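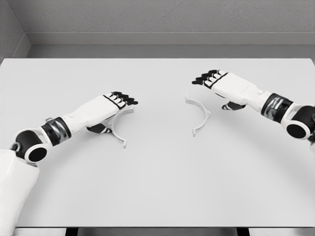 Is the Plenen kit worth keeping on after the trial period?
On what I've seen so far I'd keep it, mostly for the two-handed tasks, and I'd want the contact settings sorted before we pay for the full version.

7 January 2025

First proper day back on the Plenen evaluation. Everything from before the break still loads, which I wasn't counting on after the update. Only one warning at start-up and it's the old one about the missing sound device, ignore it.

For anyone picking this up cold: Plenen is the simulation kit from Levlow. You get the two-armed robot with hands, a bare room with a table in it, a box of task parts and the recording tools. We're on the trial licence, 21 days, clock started this morning when I put the new key in. Key is on the inside cover of this book.

Spent the morning on the ring task. Two white half rings on the table, one for each hand, and the job is to bring them together into a full circle. It sounds like nothing! It's a lovely test though, the halves are thin and they have those little tabs at the ends, so the hands have to agree about where the middle is. If one side arrives tilted, the tabs ride over each other and the whole thing folds up like a bad taco.

Ran 53 attempts with the default grip. Didn't touch anything except the start positions of the parts, which I let the kit shuffle for me (Task > Parts > Scatter, leave it on small). Notes as I went:

- Left hand tends to close too early. The thumb gets there before the fingers have settled and nudges the part along the table. You can see it on the replay if you slow it right down.
- Right hand is better behaved. No idea why, the settings are copied across. Possibly the mirror option isn't mirroring the thumb. To check.
- When both halves are held well, the closing move is really smooth. I watched it over and over, it's a pleasure.
- The tabs catching is the main way it fails. Second is dropping one half on the lift.
- Twice a part sank slightly into the tabletop and then popped out again and shot off into the corner. Funny the first time. Contact step is too coarse for parts this thin, I think.

After lunch I halved the contact step and the popping stopped, at least in the short batch I had time for. It runs slower, obviously, but still quick enough that I wasn't drumming my fingers. I'd make that the default for anything thin and leave the coarse one for blocks and tubs.

Hand control. This is the bit I'm most pleased with. You can drive every finger joint yourself, or pick from a short list of ready-made grips, or mix the two: start from a ready-made grip and then pull single fingers where you want them. I made a grip for the half rings in one sitting, thumb under the back of the curve, fingers coming over the top, and saved it as "half ring v3". (v1 and v2 are rubbish, please don't use them, I'll delete them when I find out how.)

Replay is good too. You can scrub backwards and forwards, change the camera afterwards, and start a fresh attempt from any point. That last one is going to save us hours. With the Lovaseo package we tried in September you had to go back to the start every single time, and I remember losing a whole afternoon to it.

Less good:

- The manual. The chapter on contact is three pages and one of them is a picture of the menu.
- Undo in the grip editor only goes back one step.
- The room is very plain. Fine for this work, but if we want clutter or other lighting we'll have to build it ourselves or buy the extra scenes.
- Export to the Grewal format works, but it renames all the joints. I've put a conversion table in the shared folder, plenen_names. Check it before you trust it, I did the little fingers from memory.

Had a question in with Levlow support about the mirror option and got a reply the same afternoon, with a test file attached. Haven't opened it yet.

Things for tomorrow:

1. Open the test file, look at the left thumb.
2. Long batch with the fine contact step and half ring v3 on both hands. Same scatter setting so it compares with today.
3. Try the task with one half started upside down. I want to know if it can turn a part over in one hand or has to pass it across.
4. Ask what the licence costs for 3 seats. The price list only shows one and "contact us".

Left the machine on with the long batch queued but not started. Please don't close the Plenen window if you need the desk, just log in as yourself. The ring task setup is saved under my folder as ring_jan, copy it before you change anything.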